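What Are Baby Toys Made Of?

Pick up a baby's toy and give it a squeeze. It might be soft and bendy, or it might be hard and make a noise when you shake it. Baby toys look simple, but the people who make them have to think about what every part is made of and what shape it should be.

Why do babies chew everything?

You learn about a new thing by looking at it and picking it up. A baby does that too, but a baby also uses the mouth. Lips and tongues are very good at feeling things. A baby can tell smooth from bumpy and hard from soft with one good chew.

There is another reason. Most babies get their first teeth at about six months old. The teeth are already there under the gums, and they have to push their way up. That can make the gums sore, and pressing on something firm seems to help. A toy made for this job is called a teether.

Rubber and silicone

Many soft baby toys are made of rubber or silicone. They feel a little alike, but they come from different places.

Natural rubber starts as a milky juice called latex, which comes from the bark of rubber trees. Workers make a thin cut in the bark and the latex drips into a cup. There is also rubber made in factories from oil.

Silicone is made in factories too. One of the things needed to make it is silicon, which comes from a mineral found in sand. Silicone can be boiled without melting, so many silicone teethers can be cleaned in very hot water. Always check the label first – a toy with other parts glued on may not like it.

Hard plastic

Rattles are often made of hard plastic. To make one, a factory melts plastic and pushes it into a mold, which is a hollow shape made of metal. When the plastic cools, it comes out as half a ball. The beads go in, and then the two halves are joined so tightly that a baby can't pull them apart.

The beads make the sound. Each time the rattle moves, they hit the wall and bump into each other. If one side is clear, the baby can watch them as well.

Why so many bumps and arms?

A baby's hand is small and not very good at letting go or holding on. A smooth, heavy ball would just roll away. Loops, rings, stubby arms and ridges are easier to grab. They also give the gums different things to press on. An octopus shape is popular because a baby can chew one arm and hold another.

How big is safe?

Anything that goes in a baby's mouth must be too big to swallow. Toy makers test this with a small tube that is about as wide as a little child's throat. If a toy or a piece of it fits all the way inside the tube, it is too small for a baby.

You can help with this at home. Keep marbles, building bricks and coins off the floor when a baby is around.

Try it yourself

Put a spoonful of dry rice in a plastic box with a tight lid and shake it. Now do the same with dried beans. Which one is louder? Then fill the box almost to the top and shake again. The sound gets duller – the pieces have no room to move.

Keep the box away from babies. Your lid is not joined as tightly as a real rattle.

Words to know

Gums: the pink skin around your teeth.
Latex: the milky juice of the rubber tree.
Mold: a hollow shape used to make many things that look the same.
Teether: a toy made for babies to chew. 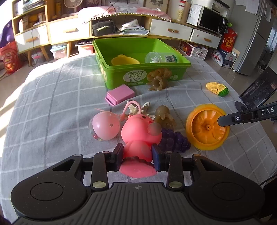

Baby toys with different shapes: a pink rubber animal, a ball rattle with tiny colored beads, a starfish and an octopus teether.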